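Subject: Re: [zundale-gardens] Water butts and the Clivstead standpipe

> Does anyone know if the standpipe by the Clivstead gate is staying on
> through the winter? I have 2 butts on my plot and both were empty by
> June this year. I'd like to know before I buy another one.

It goes off at the end of October, same as last year. The one by the Dokmont Road hedge stays on but it is slow, and it took me 32 minutes to fill a 93 gallon tank from it.

I would buy the third butt now if you have room. Stand it on blocks so a can fits under the tap, and fit a lid, as the mosquitoes were bad on our side. Link it to the others near the bottom with a short hose and they will all fill from the one downspout.

Jenkins Hardware has the link kits. Get the wider hose. The narrow one clogs with leaf bits and you have to take it apart every few weeks.

If you drain them before the first hard frost, leave the taps open.

Plot 32

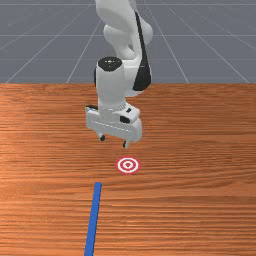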